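Sock Drawer Notes: a README for the Bullus folding set

Welcome! If you got this far you probably care about laundry more than most people do, and we are very glad to have you. The Bullus folding set is a growing collection of written notes on one small household job, pairing and folding plain ankle socks on a table. It sits next to the older Prutau set (towels and pillowcases) and uses the same file layout, so anything you wrote to read that one should open this one too.

What you get

The current release holds 175 notes. Each note covers one pair, from two singles on a tabletop to a finished bundle, and gives the sock style, the fold, the time of day and a free comment from whoever did the folding. The comments are our favorite part. Some are three words long, and Marina Nikolaidis once wrote most of a page about heel placement. Please read them!

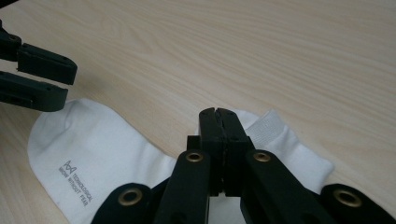 White socks are the hard case, and we love them for it. Two white socks from different packs can look like twins until you lay them side by side and check how the cuff is knitted and how far the heel pocket sits from the toe. Printing helps a lot. A small gray "KNOW WITHOUT FEAR" near the toe tells you which end is which before you have found the heel, and it gives you something to match against when the second sock comes out of the heap. We record any lettering word for word in the field called print_text, capitals included. If a sock has no lettering the field stays empty, so please don't fill it with "none" (we had 76 of those to clean out after June).

The folds

flat_half: sock laid flat, toe brought to cuff, mate placed on top.
cuff_tuck: both socks stacked, folded toward the cuff, one cuff turned over the bundle.
thirds: toe in, cuff over, stands up in a drawer if the knit is thick enough.
other: anything else. Describe it in the comment and have fun with it.

For all of them, smooth the middle before you fold. Ankle socks bunch right where the foot narrows, and a wrinkle left there makes a lump in the finished bundle. Pulling lightly at the toe and cuff together flattens most of it. Don't pull hard, though, or the ribbing goes wavy and you have to start again.
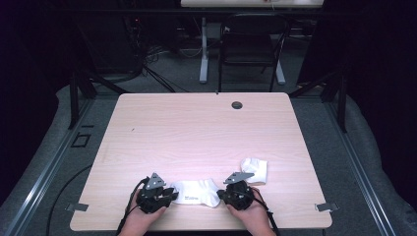 Iraklis Pappas wrote in to say that he disagrees with our order of work. He finds both mates first and stretches them out together, and he thinks leaving one crumpled while you straighten the other only means doing the same fussing twice. He may well be right for big loads! We have added a field, mates_first, with yes or no, so that both habits can be compared. Notes written before his message have it blank.

Known gaps

Almost everything so far is adult ankle socks in white or gray. We have very few knee socks, and only 3 notes on children's pairs, which are fiddly and wonderful and deserve better. Drying method is missing from the early notes. Fold times were entered by hand and a few are clearly typos; Antigoni Gavalas keeps the list in corrections.txt.

Adding your own

Copy template.txt, fill in one pair per file, and keep the comment under 3000 characters. Use your own words for the fold if ours don't fit. Send new notes to Rafail Christodoulou, and tell him if you want your name in contributors.txt or would like to stay anonymous. Odd socks are welcome as well, filed under singles.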